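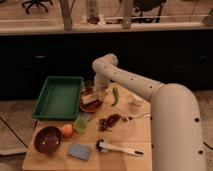
**Figure 3.** The arm over a reddish-brown plate on the kitchen table, with the green tray, the sponge and the cleaning brush also within the work area.

## 4. Collecting the demonstrations

I'll be upfront that this part of the project took far longer than the training did, and it's the part I get asked about most, so I'm going to spend some room on it.

We gathered 551 demonstrations for the Cirkalley set, all by teleoperation, all at the same table. Kalkidan Derese and I did most of the driving, and Arvid Bakke took over whenever one of us got sloppy (you can hear it in the logs – we left voice notes, and mine get grumpy after lunch). One session was 40 attempts, then a break. We tried longer sessions in September and threw most of them out. The motions were fine on paper, but they'd gotten lazy: wide swings, late grasps, a lot of hovering while the driver made up their mind.

Every attempt starts from a written instruction, such as "put the sponge in the tray" or "move the brush next to the plate." The driver reads it out loud, does it, and presses a pedal to stop. That's it! We had a much fancier procedure at first, with subgoals marked as you went, and I loved it for exactly one morning. Marking subgoals while steering an arm is like texting on a bicycle. We now add those marks afterward in Edero, our labeling tool, and the person who drove an attempt never labels it.

### 4.1 Setting the table

We wanted clutter, the everyday kind, so we didn't line things up or leave neat gaps. Figure 3 gives a fair idea of the mix: the bowl, the plate and the little white cup share the table with a green chili pepper, a small orange fruit and a patch of dark crumbs. The crumbs were Kalkidan's idea and I fought it (I was the one sweeping up). She was right, though. Our earlier Damgaard set had spotless tables, and a policy trained only on that set treated any speck as something to grab.

Layouts came from a shuffled deck of cards, one card per object, each with a rough zone written on it. You draw, you place, you don't fuss. I can't overstate how strong the urge to fuss is. Left to ourselves, all three of us put flat things near the front and tall things at the back, and the policy picked up on that within a day of training.

### 4.2 What we kept and what we tossed

We kept failed grasps if the driver recovered within 9 seconds. Those turned out to be the most useful examples we have, and I'd happily collect more of them. Attempts where the driver gave up went into a separate folder called Tornside, which we didn't train on, but which came in handy for tuning the stop signal.

Long, thin things were the real headache. A brush handle looks easy until you have to pick which end to go for, and the three of us picked differently – Arvid always near the bristles, Kalkidan in the middle, me wherever the wrist happened to be pointing. Averaging over those habits gave us a gripper that dithered between them. We ended up recording 100 extra attempts with the grasp point agreed on ahead of time, and we report results with and without them in Section 5.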